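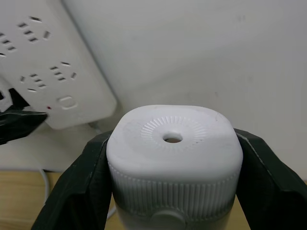 Grasp and release checks, wrist camera cell
Software build: Wubshet 32, planner Ketden
Site: Nultbridge, bench 12
Completed by: Jacinto Zamudio
Reviewed by: Montserrat Ibarra

1. Emergency stop cuts motion from the planner and from manual jog.
Pass. Tested in both modes before the arm was enabled.

2. Force limit loaded from the cell file and not from the default.
Pass on second attempt. The first start read the default because the path still pointed to the Plostevov cell. Path corrected, controller restarted.

3. Object held by the side walls, button and top opening clear of the fingers.
Pass. White device with ribbed band, one finger on each side. Button faces the camera.

4. Cables included in the collision model.
Fail. Thin white cables run near the power strip and behind the device. The depth filter drops them as noise, so the planner treats that space as free. Keep-out box added by hand on the left side. A proper fix is needed before unattended running.

5. Power strip and plug modelled as fixed obstacles.
Partial. The strip housing is in the model. The black plug at its left is not, and it stands close to the approach path. Extend the mesh.

6. Mask stable on low-contrast surfaces.
Comment only. White body against an off-white wall. The mask edge moved between runs along the top of the body. The ribs gave the tracker better features than the smooth top. MI to decide whether the threshold is changed for this cell or for all of them.

7. Gripper fingers excluded from the object mask.
Pass. Black fingers separate cleanly. Light scuffs on the rim of the left finger did not affect the result.

8. Watchdog stops the arm when camera frames are lost.
Pass. Timeout set to 900 ms. Stop recorded in the log under event 166.

9. Release height checked against the desk plane.
Not done. Desk plane to be recalibrated first.

Status: supervised use only, reduced speed. Items 4, 5 and 9 remain open. Repeat item 2 after any change to the cell file.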